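Cusi Evening Workshop, Course Handout 4
Outdoor Wood Projects for the Home: Finishing a Painted Bench

Last week we have cut and joined the parts of the garden bench. In this lesson we speak about the surface: sanding, primer, paint and the clear coat. Please read the handout before Monday, so we can use the time for practical work.

1. Sanding
Begin with the coarse paper and go to the finer one. Always move along the grain. Across the grain you will make small scratches, and they become visible only after the first coat of paint, when it is too late. The edges of the seat should be rounded a little, because paint does not hold well on a sharp edge. Wipe off the dust with a slightly damp cloth and let the wood dry.

2. Primer
The end grain (the cut ends of the legs) drinks much more than the flat sides. Give it two coats of primer and the rest one coat. In our course we use the Divent primer, the white one. If you bought Jorwood at home, it is also fine, but it is thicker and must be stirred longer.

3. Paint
Two thin coats are better than one thick coat. Paint the underside first, then turn the bench and do the legs, the rails and finally the seat. For the stripes, put the tape only on paint that is fully dry, and press down its edge with a fingernail. Remove the tape while the last coat is still a little soft.

4. Clear coat
We use Flurlow, satin. Do not shake the can, as this brings bubbles into the liquid. Stir it slowly with a flat stick. The brush should be soft and clean, and not the same one as for the primer.

5. Cost
The materials for one bench come to 32 dollars, without the wood. Brushes are included in the course fee.

For next time: bring your sanded bench and a roll of painter's tape. Who wants to try a stencil on the seat should draw it on cardboard at home.
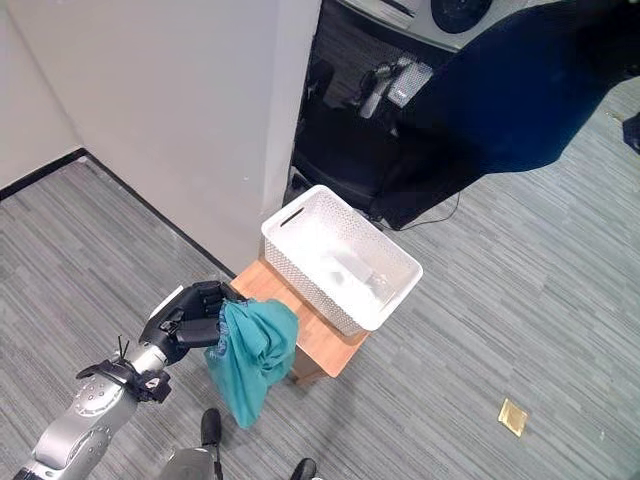 Can I leave the bench outside right after the clear coat?

It is better to wait. Keep the bench under a roof until the coat is hard and does not feel sticky anywhere, also on the underside. Rain on a fresh coat leaves cloudy marks, and then you must sand and coat again.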